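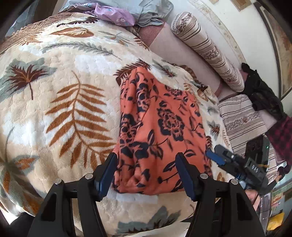 5.3 Recording a folding episode with the paired grippers

A folding episode is one continuous recording in which a single fabric item is taken from a loose or part-folded state to a finished bundle. Both hand units record at the same time and the session is stored as a pair. The work surface may be a table, a bed or a sofa, provided the item lies within reach of both units. A patterned background is acceptable: an orange item with black flowers on a cream blanket with a leaf print can be told apart by an operator reviewing the recording, and that is the standard to apply. The fingers of the left unit are to be open and either side of the item before it is gripped, with the right unit brought in at an angle from its own side.

Before starting, complete the pairing procedure in section 5.1 and the finger check in section 5.2. Episodes recorded with unpaired units cannot be joined afterwards.

5.3.1 Preparing the item

1. Choose one item from the list for the current site. The lists for Skulach and Drelldale differ; use the one issued to you.
2. Enter the item code in the session log.
3. Place the item on the work surface within a forearm's length of your standing position.
4. Move other loose fabric of the same colour out of the working area. Cushions and bedding of a different colour may stay.
5. Set the starting state given in the log: flat, crumpled or part-folded.

Note: For part-folded starts, make the first fold by hand, with both units set down. Folds made with the units before recording begins will appear in the pressure log and the episode will be rejected.

5.3.2 Recording

1. Take one unit in each hand. Hold it by the grip, with the fingers pointing away from you.
2. Check that the indicator light on each unit is green.
3. Open both sets of fingers fully and hold still until the short tone sounds.
4. Bring the fingers down on either side of the edge or fold to be moved. Close them with even pressure. The pads should meet the fabric before the finger tips touch the work surface.
5. Lift, carry and release. Open the fingers fully after each release, even when the next grip is close by.
6. Repeat until the item has reached its finished state.
7. Withdraw both units and hold still until the long tone sounds.

A normal episode takes around 22 seconds. Do not hurry to meet this figure. An episode longer than the limit set in the log is closed automatically and marked "overrun"; it is kept, but in a separate folder.

Caution: Keep your free fingers clear of the pivots at the base of the gripper fingers. The closing force is enough to pinch skin.

Caution: Do not rest a unit face down on bedding while it is switched on. The vents on the module become blocked and the unit will shut down without saving.

5.3.3 Failed grips

Failed grips are useful and should not be edited out. If the fabric slips, open the fingers, reposition and grip again in the same episode. Mark the episode "recovered" in the log.

Stop the recording only if:

- the item has fallen off the work surface;
- one unit has lost its green light;
- the fingers have caught a second item, such as a blanket or sheet, and cannot be freed by opening them.

In the last case, set both units down, free the fabric by hand and start a new episode. Pulling against caught fabric will shift the pads. If a pad has moved, repeat section 5.2 before going on.

5.3.4 Number of episodes and variation

Record 13 episodes per item. Change the starting position or angle of the item after each one. At least seven should begin with the item turned away from square to the operator. Do not record more than nine episodes in a row without setting the units down; grip fatigue shows in the data as slow closing and uneven pressure.

Use both approaches, left hand leading and right hand leading. Where the operator has a strong preference for one hand, Sajib Howlader can assign a second operator to cover the other.

5.3.5 After the session

1. Switch off both units and place them in the dock.
2. Wait for the transfer to finish before removing either unit.
3. Open the first and last episodes in the Gedier viewer and check that the left and right recordings begin together.
4. Enter any pad, screw or light faults in the log.

Questions on item lists and rejected episodes go to Catalina Echeverría. Faulty units are returned to Frans Timmermans with the session log attached.

Section revised 2/28/22. Replaces the earlier single-unit procedure.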